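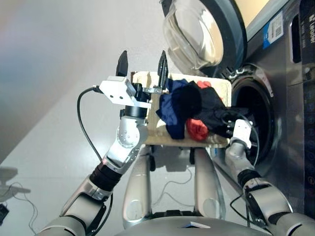 Community Help > Robots at Home and Work > Rules and Good Practice

Written rules for a two-armed robot loading a washer?

Posted by Leena Saarinen, Mar 9, 2022

We are writing the working rules for a laundry task at Mernholm. The robot puts garments into a front loader, either from a board or from a basket. So far I have one page: no person inside the marked area while the arms have power, and the machine unplugged during load-only trials.

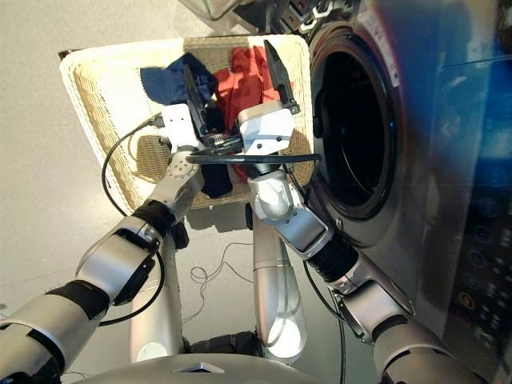
The part I can't settle is cables. Ours run along the outside of the arms, and the current draft only says "keep cables tidy" – too vague to check. Should there be a fixed inspection interval? Also, do wrist camera recordings count as safety records, or can we delete them?

Irja Ikonen

Replace "tidy" with something a person can pass or fail. Ours says no loop may reach past the fingers in any pose the task uses, and no cable may lie where the drum door closes. Move the arms through the whole task at low speed with power to the washer off, and look. We do a full cable inspection every 3000 cycles and a short one at the start of each shift. The 3000 is our own number, so check your arm's manual first. Keep the recordings until the incident log for that period is signed. 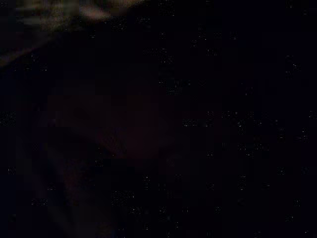

Jouko Lappalainen

Agree on the cables, but I would not lean on recordings as safety records. Write down who stopped the robot, when and why. We keep the paper log for 36 months and video for 4 weeks. Also put the stop button where the operator can reach it without crossing the line.

Ritva Laitinen

just use cable clips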